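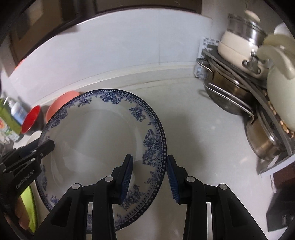

第一页:深蓝边花卉大圆盘

《盘子的边》讲稿备注
Ánh Phan,Vavus 餐桌器物分享会,三月场
全长 55 分钟,提问另算

开场(先别急着翻页,让大家看一会儿盘子)

大家下午好,谢谢你们来,也谢谢后排几位自己搬椅子的朋友。我叫 Ánh,在 Vavus 管餐具这一块,平时的工作说好听一点叫整理藏品,说实在一点就是拆报纸、洗盘子、写卡片、再把盘子包回去。今天我想讲的东西很小,就是盘子的边。

我知道有人是冲着“器物分享会”这几个字来的,以为会有茶壶,有汤盅,有那种带盖子的大家伙。茶壶下一场由 Iraklis 来讲,他讲得比我好,也比我会控制时间。我只有盘子,请大家多担待。

(停一下,喝口水。)

我先请大家回想一件事:你家里最常用的那只盘子,边上是什么样子?可以闭上眼睛想。花是什么花,有没有线,线是一道还是两道。我每次这样问,台下大多数人都能马上说出盘子是什么颜色、有多大、摆在柜子哪一层,可是一说到边就开始犹豫了。我自己也一样。我外婆家那套盘子我用了整个童年,去年整理的时候拿出来,才看清楚边上画的是豆荚,我一直以为是小鱼。

第一部分:从外往里看

(指着屏幕,慢一点。)

我看盘子有个习惯,从最外面往里看。拿屏幕上这一只来说,最外面一圈是很深的藏蓝,上面排着小白点,一颗接一颗绕过去。再往里有一道细细的波浪线,然后是一圈蓝色的小尖角,小三角形。过了这一圈,才轮到花。

这三层加起来窄窄的,吃饭的时候谁也不会去看它,可它干了很多活。深色的一圈先把盘子的轮廓收住,放在浅色的台面或者桌布上,盘子的形状一下子就清楚了。白点让深色透一口气,不然藏蓝会显得沉。小尖角呢,我觉得它像衣服上的花边,把硬的边线过渡到软的花朵上去。做衣服的朋友应该懂我在说什么,袖口收得好不好,整件衣服的精神是不一样的。

再看花。这里有个细节我很喜欢:花束有大有小。顶上一大丛,旁边配一小枝;右边那一束高高的,有玫瑰,有叶子,顺着盘边往下走。设计的人在这里给了一点松紧,有热闹的地方,也有歇脚的地方。我在家里插花老是学不会这个,总想把瓶子塞满。

中间就安静了。米白色,光面,有浅浅的一圈棱。我常说盘子中间是留给饭菜的,边是留给眼睛的。这句话 Iraklis 笑过我,说那汤盘怎么办,我到现在也没想好怎么回答他。

(如果有人问这只盘子的年代:照实说,单看正面我不下结论,要翻过来看底款、摸圈足,还要看釉面。不要猜。)

第二部分:蓝色的花是怎么上去的

这一段容易讲得太长,注意看表,最多十分钟。

为什么老式餐具里蓝色特别多?一个很朴素的原因是钴料耐烧。别的颜色放在釉下,进窑烧一趟,跑的跑、变的变,钴蓝比较稳。所以从中国的青花开始,一路到欧洲的各种仿制和改造,蓝花白底成了大家都认得的样子。

手绘当然好看,可是慢。十八世纪中叶以后,英国的作坊慢慢用起了转印:先在铜版上刻好花纹,上颜料,印到很薄的纸上,再趁湿把纸贴到坯体上,用刷子压实,然后把纸洗掉。贴纸的活儿要很稳的手,纸薄得像葱皮,拉一下就歪了。大家以后在旧货市场看到转印的盘子,可以沿着边转一圈,找一找接缝。有些盘子的波浪线走着走着会错开一点点,或者一朵花只剩大半朵,那就是两段纸碰头的地方。

(这里可以讲 Khúc 那个托盘的事,时间够再讲。)

Khúc 是我们合作的一家小修复工作室,他们那里有一只托盘,边上的藤蔓绕了一圈,最后接不上,贴纸的人就补了一片叶子盖住。叶子的方向是反的,跟别的叶子都不一样。我每次去都要看看那片叶子。我总想象那天快收工了,有个人看着那道缝叹了口气,剪了一片叶子。当然这是我自己编的,没有任何记录。

后来又有了贴花纸,颜色更多,贴起来也快得多,我们今天家里用的花盘子,不少走的是这条路。所以看见印上去的蓝花,先别急着往老里说。蓝花一直有人喜欢,也就一直有人做。

第三部分:怎么挑,怎么放

(这部分大家最爱听,语气可以放松。)

我们去年把 Vavus 库房里的餐具全部登记了一遍,一共 1,176 件。登记完我最大的感想是,人买盘子跟买书很像,买的时候都觉得马上要用。

要是你想给家里添一两只花边盘子,我的建议很简单。先看边的颜色跟你现有的碗合不合。不必成套,我个人甚至有点怕成套,打碎一只会难过很久。深蓝边跟白碗、浅灰的碗都处得来,跟颜色很暖的粗陶放在一起也行,就是要让一步,花盘子少放几只。然后摸一圈盘沿,手指比眼睛灵,小磕口一摸就知道。再把它平放在桌上,轻轻按两边,看它会不会晃。

大圆盘还有一个问题,就是放不进橱柜。Joltetti 那边的展示架是我见过比较省心的,前面有一道浅槽,盘子立着,往后靠一点,整圈花边都露在外面。家里没有架子,叠着放也可以,中间垫一层软布或者厚一点的厨房纸。我见过有人用旧毛衣剪成圆片来垫,好看极了,我回家也剪了几片,剪得不太圆。

墙上挂盘子的朋友请注意挂钩的爪子,爪尖要套软管。金属直接咬着盘沿,时间久了会留印子,深色的边尤其显。

说到洗。有描金的不要进洗碗机,这个大家都知道。没有描金的花盘子,如果花纹是釉上的,我也建议手洗。怎么分辨?拿到窗边斜着看,花纹那里的反光跟旁边不一样,或者手指摸得出一点点高低,多半是釉上。釉下的花纹盖在一层玻璃似的釉底下,摸上去是平的。水温用手觉得舒服的就行,海绵用软的那面。茶渍用小苏打调成糊,敷一会儿再擦,不要用钢丝球,求求大家了。

第四部分:端上桌

我想留一点时间讲用。很多人把漂亮盘子收起来等客人,客人来了又舍不得,最后端出来的还是超市那几只。我母亲就是这样。她有一只大圆盘,我印象里只用过两次,一次是我姐姐订婚,一次是过年家里的鱼太大,别的盘子实在装不下。

花边这么密的大盘子,菜反而要简单。白切鸡、蒸鱼、一整块素净的蛋糕,都好。颜色可以挑跟蓝色差得远一点的,切开的橙子、煮熟的玉米、番茄,往中间一放就亮起来。菜不要堆到边上去,留出那一圈花。酱汁另外用小碟子装,蓝花上淋了酱油是很可惜的。

去年秋天我们跟 Fulta 一起办过一次长桌午餐,来了大约 85 个人,每个人从家里带一只盘子,什么样的都行。我原先担心桌面会很乱,结果摆开一看,有蓝的、绿的、全白的,有小朋友的塑料盘,也有一只边上缺了一块、主人特意把缺口转向自己那一侧的。那顿饭吃得很慢,大家都在看别人的盘子,问这个是哪里来的,那个边上是什么花。有一位先生讲他那只盘子讲了很久,汤都凉了。

(讲到这里如果超时,跳过下面一段,直接进入互动。)

我从那以后养成了一个习惯,去别人家吃饭,吃到露出盘边的时候会停一停,看一眼。有时候会看到很好的东西,一圈麦穗、一圈绳结、一道画得有点抖的线。画线的人把笔按在转动的盘子上,手稍微松一下就抖了。我很喜欢这种线。

互动环节

(留 30 分钟,跟主持人确认过。)

入口那边的桌上摆了几只盘子,是可以拿起来看的,请用两只手,从下面托着,不要捏着边提起来。戒指和手链麻烦先摘一下,旁边有小碟子可以放。带了自家盘子来的朋友,请排到左边,我会一只一只地看。价钱我不估,我估得不准,以前估过一次,到现在还不好意思见那位太太。

大家看的时候可以试试刚才那个办法,从最外面那一圈开始,一层一层往里走。每一层看见什么就说出来,说得笨一点没关系。“点点”“弯弯的线”“小尖尖”,我自己写卡片的草稿就是这么写的,后来才改成比较正经的词。

给自己的提醒

翻回第一页,让那只盘子一直留在屏幕上。
话筒离嘴远一点,上次录音里全是我的呼吸声。
有人问茶壶,请他去找 Iraklis Margaritis,下一场的报名表在签到台。
豆荚和小鱼的事只讲一遍,不要又绕回去。
软布带六块,结束以后盘子擦干净再装箱,大的放最下面。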